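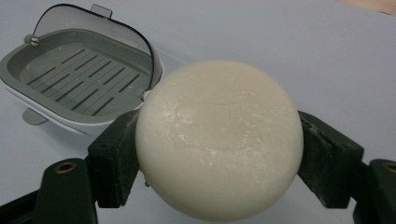 **Are we anywhere near a machine that can do actual chores?**

**pace_l**

Okay so I've been arguing with my brother-in-law about this since January and I need other people to weigh in. His position is that we'll all have a house robot in a few years and it'll do the dishes, the laundry, the bathroom, everything. My position is that putting a bar of soap back in its dish is still a pretty good day's work for a machine. I'm not anti-robot! I own two vacuums that drive themselves and I love them both. But a vacuum only has to bump into things. The minute you ask for hands, it's a different story.

Anyone here work with this stuff, or own something that does more than floors?

**risdale_nights**

I run the packing line at a small soap and candle place in Risdale, so this is weirdly my subject. We trialed an arm for putting bars in cartons. On round bars it did great, and I mean all night long, 300 an hour without a complaint. Then we switched to a softer batch and it started leaving dents in the sides. The arm was fine, the grip was set for a harder bar and it had no clue. A new hire feels that on the first bar and eases up.

So my answer is yes for shop floors if everything stays the same, and no for my bathroom, where nothing ever stays the same.

**Ignacio Durán**

I think you two are setting the bar too low (sorry). Picking up a puck of soap between two flat fingers is easy now. It's got nice parallel-ish sides, it's stiff, you squeeze and lift. Putting it down in a dish with a hinged lid is harder but people do it. What I'd say is missing is the stuff before and after. Is the lid open? Is there already a sliver of old soap in there? Did somebody leave a razor on top? I can get a gripper to do one step all day. Six steps in a row is where my weekends go.

**pace_l**

"Did somebody leave a razor on top" is my entire household, thank you.

Serious question though, what about wet soap? I can barely hold onto wet soap and I've had decades of practice.

**Ignacio Durán**

Wet is bad. Rubber pads help, squeezing harder mostly doesn't, it just shoots out like it does for you. I've had some luck coming from underneath and scooping. But I'm a hobbyist with a garage, so take that for what it's worth.

**chae_sg**

I clean vacation rentals around Halbridge and I'll believe it when I see it. One turnover for me is 900 square feet and maybe the soap dish takes me four seconds. Lift the bar, pull the drain tray out, rinse the gunk out of the slots, wipe the base, tray back in, soap back on. I'm not even looking at it, I'm looking at the mirror to see what's next. A machine that does just the soap dish and takes five minutes isn't saving me anything.

And who cleans the robot? Has anyone thought about that? Soap film gets on everything.

**risdale_nights**

@chae_sg ha, I clean the robot. Every shift. Dust and soap flakes on the pads, wipe them down with a damp rag or it starts dropping bars.

**stanow_dad**

Gonna disagree with chae a little. Speed doesn't matter if I'm at work while it happens. My dishwasher takes two hours and I could do that load in fifteen minutes, and I'm still never giving it up. If something wants to spend the whole afternoon tidying my bathroom one soap dish at a time -- go for it, buddy.

**chae_sg**

Okay but your dishwasher is a closed box. Nobody's toddler walks through the dishwasher.

**stanow_dad**

Fair. I have the toddler, so, very fair.

**Ignacio Durán**

For what it's worth I think stanow is right about speed and chae is right about the toddler. Slow is fine with me. I'd want to know what it does when something surprises it, and right now mine just stops and waits for me to come fix it.

**pace_l**

Showing this thread to my brother-in-law tonight. He's going to say the dishwasher thing proves his point, I can already hear it.

@Ignacio what pads are you using? Asking for the vacuum people among us who may be about to make a poor financial decision.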